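May, 2:40 pm
Posted by Ellby bench, chores notebook

Wipe-down task, continued. Question is still whether the arm can clear and clean a counter without someone standing next to it. Ran 13 trials on the Derese controller with the new grasp settings. Six finished with no help. Three stopped before first contact, and the rest needed a nudge to pick up the cloth.

The early stops all share one thing in the log: the surface check reported an object where I had put none. Threshold is the one carried over from Jirnex and was tuned on a dark mat. On a pale surface a soft shadow has enough contrast to pass it. 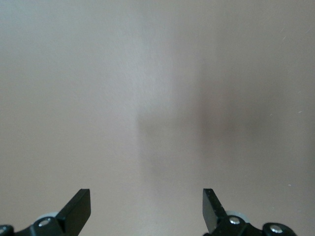
Wrist view, fingers open, bare surface. Dark patch right of center is shade. Small pale specks near right edge.

Specks are a separate matter. A person would run a thumb over them and know whether they are scratches or lint. The arm has no such test, so for now it wipes everything and we accept the wasted passes.

To do: raise the blob threshold, require a hard edge before calling something an object, rerun with the lamp moved. Furkari cloth holder still slips at full pressure - leave it at 3 on the dial until the new pads are cut.

Not ready to run alone. Fine for a counter with somebody in the room.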